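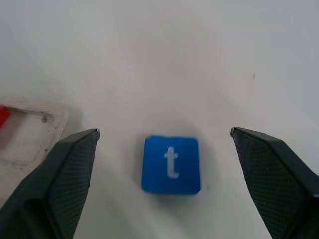 October, Wednesday night

posted by the letter box diary

Letter tiles again. Cleared the white table after supper, said half an hour, looked up and it was nearly eleven. Typical.

The Sillotitz lot is down to the blues now. Lowercase only tonight. Blue t has a nick in it, top left corner – small, dark, I can live with it. Not gluing anything. Last time I tried to fix one I got glue on the face and teh white never came clean.

Tally so far: 82 tiles sorted, 78 good enough to keep. Other four in an envelope. Still short on vowels, always short on vowels. Two e's for the whole blue set, how does anyone spell anything.

Wanted to do words before bed. Got "tent" and "tin" and ran out of n. Gave up, made toast.

Need a proper box. The Fimstead one has dividers but they're too narrow, tiles stand on edge and you can't read them. Maybe egg cartons. Ask at work tomorow.

Reds next. Not tonight. Back hurts from leaning.

3 comments

pegandboard: Egg cartons work but the lids pop open. Rubber band!

mossy_kettle: two e's is criminal

tinlid: We have that nick on half of ours, kids don't care. Keep the four in the envelope, you'll want them for spares.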